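Four buttons and a red tray

I have been going on about matching games to anyone who'll stand still, so it's time I wrote it all down! The short version is that you need a tray, four coloured buttons and a handful of small toys, and you can fill a rainy June afternoon with them. The long version follows, because I love this stuff.

The tray first. Mine is a plain red plastic serving tray with a raised rim, and I can't say enough good things about that rim. Round toys roll. Plastic fruit rolls further than you'd think. With a lip all the way around, most of it stays put, and when we're done the whole lot can be carried to the cupboard in one go. I paid 8 dollars for it at the big kitchen shop in Romham, and it has had more use than any toy I've bought new.

Then the buttons, which are the big fat domed kind you can thump with a flat palm. Pink, yellow, green and orange. I went for the softer colours over the usual primaries and I'm so glad I did — the pale green especially is lovely to look at, and the orange really sings against the red. Grendetti sell them in sets of four, and Santoro have something similar if you'd like to compare before you order.

The toys are the bit you can change every time. My favourite is a pink plush bunny with a loop of string on it, soft enough to squash into a pocket. There's a little corn cob too, and an orange crescent that could pass for a slice of fruit. None of them were bought as a set. I like that they feel completely different in the hand, bumpy or fuzzy or smooth, so there's something to talk about besides colour.

I set up on the stainless steel counter by the sink, which is the best-lit spot in the place.

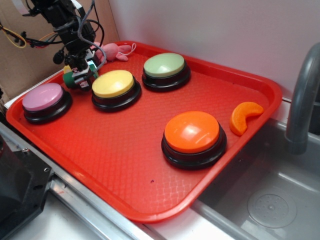
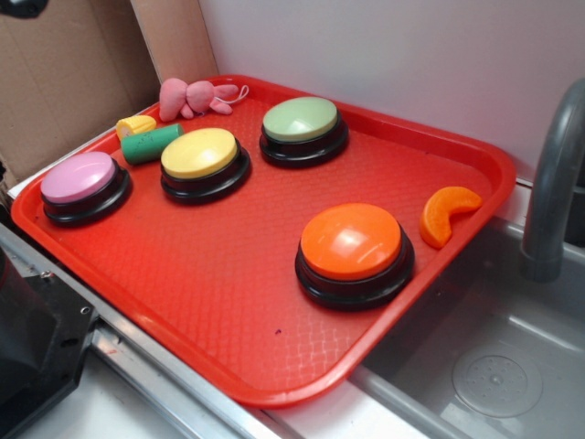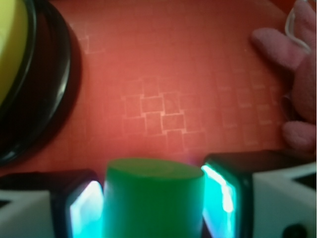
A reader called the last version of this game too easy for her two, who are four and six, and wanted to know what to do once they can match pink to pink in their sleep. Her own fix was to make the rule silly: press yellow for anything you could eat, press pink for anything with ears, and let the kids choose what green is for. She says the arguments over whether corn counts as a vegetable went on until tea.

I love that, and I've pinched it. Sorting by what a thing is, after you've spent ages sorting by what colour it is, makes everyone slow down and think again. The orange crescent is great for this, as it can go with the orange button in one round and with the food in the next.

A few more that have worked well for us:

Call out two colours in order and press them in the same order. Then try it backwards.

Hide one toy under a tea towel and press the button that goes with whatever's missing.

Close your eyes, pick something up by feel, and guess its colour from memory before you look. (Hopeless at this myself. Great fun anyway.)

Keep the rounds short. I'd sooner stop while everyone still wants another go, and the tray is easy enough to bring out again after dinner. Spread the buttons well apart as well, with enough room for a whole hand to come down on each one, and leave the toys near the rim until they're needed.

Next time I want to try it with kitchen bits, maybe measuring spoons and biscuit cutters, and I've got my eye on a second tray so I can keep one game set up while we play another. If you've got a good rule for the green button, pop it in the comments, mine keeps ending up as "anything left over".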